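Leonora Pascual
I have been put in charge of burgers for a party of 17 and I have Opinions now. Thread.

Leonora Pascual
Background: last year the burgers were Jericho Espiritu's job. Jericho's system was one big platter with everything on it in a heap. By the time I reached it the lettuce had been under the patties long enough to count as a braised vegetable.

Leonora Pascual
I said one mild thing about it in the group chat. One. That is how you get put in charge of burgers.

Leonora Pascual
So: containers. Clear ones, so people can see where the cheese is without asking me where the cheese is. I bought a set of Viltutik tubs and they have already lost a lid, presumably to the same place all lids go.

Leonora Pascual
Ea Mikkelsen says tubs make it look like a school cafeteria. Ea Mikkelsen once served us soup from a vase, so I am taking that under advisement.

Leonora Pascual
The layout, after more thought than I gave my last apartment: buns on the left, lettuce and cheese at the back, meat on the right, tray in the middle where the building happens. Parchment on the tray. I have scrubbed enough cheese off metal for one lifetime.

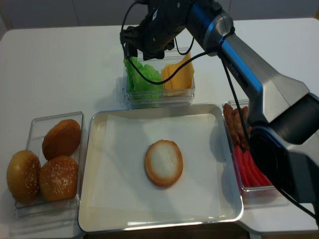 Leonora Pascual
First bottom bun down, cut side up. It looks lonely in the middle of all that parchment but everyone has to start somewhere.

Leonora Pascual
Yes, the buns don't match. Two with sesame, one without. Remedios Manalastas will not eat a seed and can detect one from across a parking lot, so the shiny plain one at the back is spoken for. Hands off.

Leonora Pascual
The sesame one leaning over the side of the tub is also fine. It has a relaxed attitude. I could learn from it.

Leonora Pascual
Lettuce and cheese are sharing a tub and I've had two messages about this already. They are side by side. They are both going in the same burger. I don't know what you people think happens next.

Leonora Pascual
Get the ruffled kind of lettuce, by the way. Iceberg slides out the back on the first bite and takes the cheese with it - then you're a person holding warm bread.

Leonora Pascual
Meat pieces stood up on end against each other instead of stacked flat. Lindsay Pirihi's tip. She says flat ones steam each other and go gray. I have not tested this and don't intend to, I just like that they look filed.

Leonora Pascual
Order of assembly, for those who will ask me on the day anyway: bottom bun, patty, cheese, lettuce, top bun. Cheese goes on the patty. I will be watching.

Leonora Pascual
Sauce has its own table. Jericho is in charge of sauce. He can heap whatever he likes over there.

Leonora Pascual
Someone has asked about pickles. Pickles are with the sauce, under Jericho's jurisdiction, please direct all complaints to him.

Leonora Pascual
Shopping list so far says 59 buns, which Ea thinks is a typo. It is not a typo. I have seen this group eat.

Leonora Pascual
Update: Ea has offered to bring soup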